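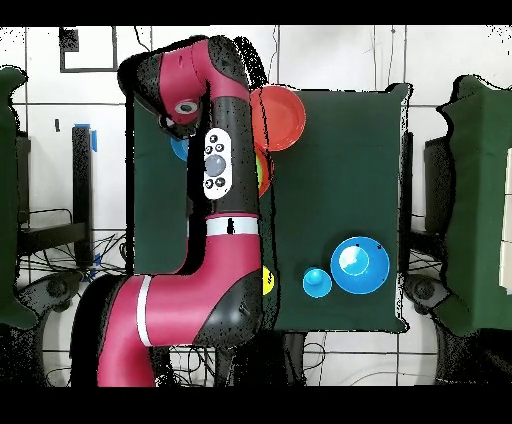
공유 18 · 댓글 8

동네 찻집 클렐라우의 주인은 메뉴판을 달라는 말에 잠깐 뜸을 들였다. "한 장짜리예요. 뒤집어도 똑같습니다." 차는 여덟 가지, 과자는 그날 구운 것 하나. 문을 연 첫해에는 차가 훨씬 많았다고 한다.

"손님들이 한참 읽다가 결국 보리차를 시키더라고요. 제가 밤새 쓴 시음 노트는 컵받침이 됐고요."

그는 원래 로블레스라는 사무용품 회사에서 영수증 용지를 팔았다. 퇴사한 1월에 찻주전자부터 샀는데, 뚜껑이 맞지 않아 지금은 연필꽂이로 쓴다. 가게 자리를 보러 다닌 건 그다음이다. 순서가 좀 이상하지 않으냐고 묻자 그는 "부동산에서도 그러더군요" 하고 차를 더 따랐다.

물은 700밀리리터씩 끓인다. 더 큰 주전자를 쓰면 편하지 않을까. "편하죠. 그런데 편해지면 제가 손님한테 말을 걸기 시작해요. 다들 싫어합니다."

단골이 늘었는지 묻자 그는 창가 자리를 턱으로 가리켰다. 오후 세 시면 늘 같은 손님이 와서 우롱차 한 잔을 두 시간 동안 마신단다. 다음 달에는 우롱차 값을 올릴 생각이다. "그분한테는 아직 말 못 했어요."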